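Section 4: Tracing where a photo first showed up

Okay, so you've installed Skedholm and it opened without yelling at you. Good! Now for the part I use every single day, which is finding the oldest copy of a photo somebody has posted with a suspicious caption.

1. Save the photo from the post at the biggest size you can get. Please don't screenshot it (I did this for months, and the phone's status bar threw off half my matches).

2. Open Skedholm, click New Trace and drop the file in.

3. Under Sources, tick Web and News Archives. Leave Clomulano unticked for now. It's a great archive for older press photos, but it's slow, and you can add it later without losing your results.

4. Set Sort to Oldest First. The default is Best Match, and I really wish it weren't.

5. Hit Run and go refill your coffee. My last big trace came back with 1,782 matches, and 1,659 of those were the same picture reposted over and over.

6. Click Fold Copies to squash the reposts together. You'll be left with a much shorter list you can read like a normal person.

Note: The date next to each match is when Skedholm's index found the page. A page can be years older than that, so open it and look for a date on the article itself.

7. Found a promising one? Click Pin, paste the address into the Notes box and save an archived copy before you do anything else. Pages vanish fast once people start asking about them.

Caution: Clear Trace wipes your pins too, and there's no undo. I lost a whole afternoon of work on a flood photo from Rurnside this way, and I'm still a little sore about it. 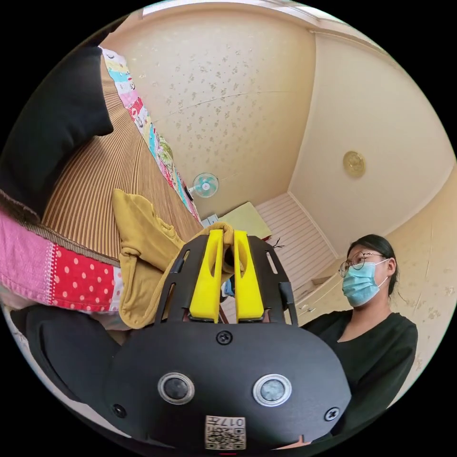
What if the oldest match has no caption or credit?

Keep it pinned and rerun the trace with Clomulano ticked, then search for any place names you can spot on nearby matches. Agency captions usually turn up a few results further down.

8. When you're happy, click Export and pick Plain Report. It lists your pins in date order with the links underneath.

Note: If a name with unusual letters, like Þórarinsdóttir, comes out as question marks in the report, switch Encoding to UTF-8 in Settings and export again.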